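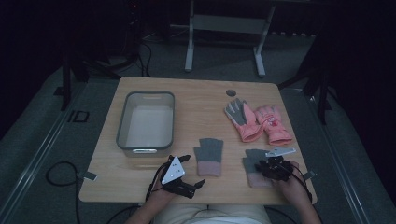

Papers > Horticultural Labor > Ngau > Section 4

4.2 Glove issue and skin complaints

Workers at the Ustcombe and Lekgate nurseries logged 1172 potting shifts between April and the end of the season. Gloves were issued by hand size at Ustcombe and in a single size at Lekgate. Fit was scored at the start of each shift on a scale from 0 to 100, and any score under 60 was entered as poor. Complaints of chafing at the base of the thumb were concentrated in the poor-fit shifts at both sites. Coated-palm gloves (Figure 2) and uncoated knit gloves were entered under separate codes.

Figure 2. Work glove with pink fabric and a gray coated palm.

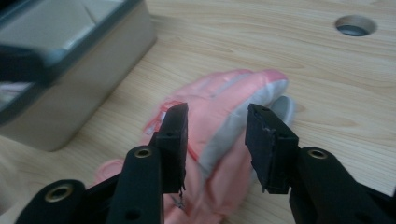 Shift length was entered as a covariate. Task type was left out of the model, as potting and pricking out were often logged on the same sheet. Shifts with no fit score were dropped before analysis.

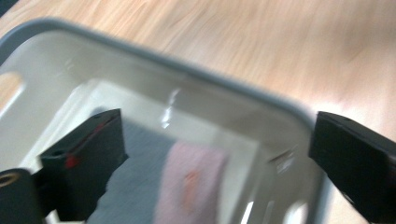

Tonantzin Alvarado objected, in comments on the Clekska draft, that a score taken at the start of a shift says little about fit after several hours in damp compost, and asked for a second reading at midday. No midday readings were taken at either site. The scores are therefore treated as starting values only.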